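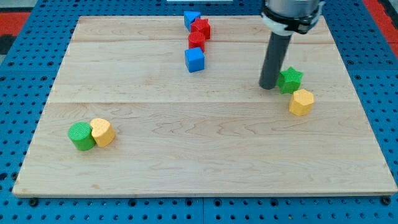 Shaped blocks on a maple-colored board.

2 min read

Toy library reopens for collections

2021-01-08

The Vitthorpe toy library is lending again, by collection only. Members can borrow two toys or puzzles per household and keep them for a month. Requests go by email to Parisa Bahrami, who will reply with a pickup time. Collections are from the side door on Cosgrove Lane – please ring the bell and wait outside.

Returns go in the gray crates by the same door. Everything is wiped down and then set aside before it goes back on the shelf, so popular items may take longer to come around. If a piece is missing, put a note in the bag. There is no charge for lost pieces this winter.

The catalog now has 200 entries. Inès Guillot has sorted it by age and added more for toddlers, mostly stacking toys, shape sorters and simple musical instruments. Ride-on toys are still in storage and will come back in May.

Memberships that ran out while we were closed have been extended, and you do not need to fill in a new form. Donations of toys are on hold until we have more shelf space – books are still welcome.

Recent items
Story hour moves online
Flirnar bus stop: change of location
Winter coat swap, Vatthorpe hall

Contact the newsletter | © 2021 Vitthorpe Neighborhood News | Back to top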